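About Wavitz

Wavitz tests grippers, arms, cameras and controllers for people who have to choose between them. We started as a two-bench workshop and now have 14 staff. Most of our customers are small manufacturers and packing firms buying their first or second robot.

We don't sell hardware and we don't take commission. Customers pay for the testing and keep the report.

How we test

Every comparison begins in simulation. We put one arm over a plain surface with a small cube and try each gripper on the same pick, changing the cube's position and angle between runs. A standard set is 3000 runs per gripper. Poor matches usually show up at this stage – often in the approach, before the fingers close.
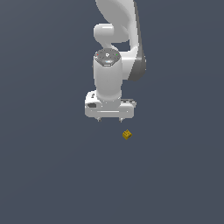 Bench trials

Grippers that pass go on to the bench, where we use the customer's own parts. Each one does 394 picks with the same controller settings. We log drops, slips and cycle times.

Our software

Hindetti runs the simulated trials. Liem sets up and checks the cameras. Iron is our controller test kit – still in development, with a first release planned for June.

Reports

We have finished 132 comparisons so far. Reports are written in plain English and include the failed runs.

Page last updated 5/30/23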